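Open day at the Maneck works, Dindham

I've wanted to get inside the old Maneck building ever since we moved to Dindham, so when the flyer went up at the library I had my name down before I'd finished reading it. Doors opened at 9 a.m., and by ten past the car park was full and there was a queue for the sausage sizzle. Good start!

Maneck makes plastic trim: cover plates, vent surrounds, the square pieces that go around a downlight or a pipe where it comes through the wall. You've got dozens of these at home and you've never looked at one. After a morning with Lakshmi Annamalai, who took our group around, I've been looking at every single one of mine (and two at the dentist's).

We began in the colour room, a tiny space full of tubs of pellets and sample chips. Lakshmi had a tray of whites out, and I'd have called them all plain white until she put them side by side under the lamp. One went pink, one went almost green. Customers send plates back over this, she told us, usually when they've painted the ceiling first and then gone looking for a match.

Next was moulding, which was warm and loud and my favourite part. The biggest press has a clamping force of 500 tonnes and you can feel it in your shoes when it closes. Gopinath Namboodiri has run it for years and he let the kids guess how long each shot would take. A girl in a dinosaur jumper beat all the adults. He also showed us the mould for a new vent surround, two great lumps of polished steel that opened like a book – gorgeous things, and dearer than my car.

From there you walk through to the belt line, where the plates go along on a dark green belt with silver rails down the sides. White on green is such a good choice. Every edge stands out, and a square plate with a big round opening in the middle looks quite smart lying there with the green showing through.
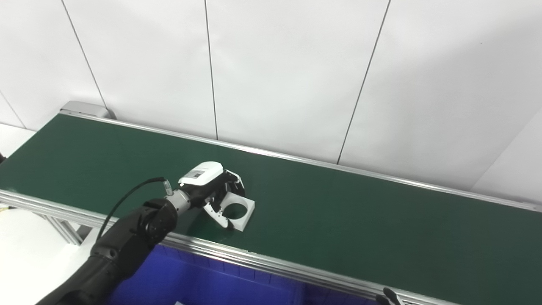 What happens to the plates that don't pass? They get ground up and fed back in with new pellets, provided they're clean and all the one colour. Mixed colours go into a black product for garden edging.

I asked Lakshmi what counts as a fail. Mostly it's a bit of flash around the hole, or a sink mark on the face, and she passed around a few rejects for us to find the fault. I got one out of four. On a busy shift in August they'll put through 3000 pieces, so I won't be applying.

Packing was quieter. Divya Warrier showed us how the plates are sleeved and stacked face to face, 70 to a carton, and then let us try. Mine bulged. She redid it kindly while chatting about her netball team.

The tour runs 90 minutes and ours went well over, with no grumbling that I heard. Wear closed shoes, they do check at the door. There's a ramp at the side entrance for prams and wheelchairs, and tea and lamingtons in the canteen afterwards. I came home with a downlight plate in my bag, slightly pink.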